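Search jobs, e.g. title or keyword

Cell Attendant, Returns Sorting (2 openings)
Gerance, Costa site

Until this spring our returns were sorted by hand. Two-armed robots now do much of the lifting from tray to bin, and the people who did that work have moved to checking and setup. We need two more.

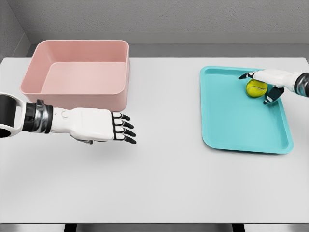 You will load work for your station, clear stoppages, and log every fault in Workach. Hand sorting is still about a day a week. No experience with robots is needed. Training is paid and starts in July.

Shifts are fixed, and no one is asked to cover more than one station. New tasks are first tried out in simulation, and attendants review them before they reach the floor. You would look at a simple move, such as the right hand carrying a tennis ball beside the turquoise tray, and tell the engineers what will go wrong with real returns.

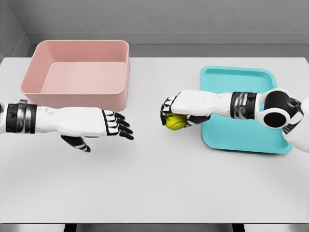 Pay is $937 a week. Attendants also have a say in how tasks are divided, and the pink bin standing empty at the back left in these trials is one layout still open to comment. Apply at the Costa front desk or through Workach.

Posted Tuesday, May 15, 2018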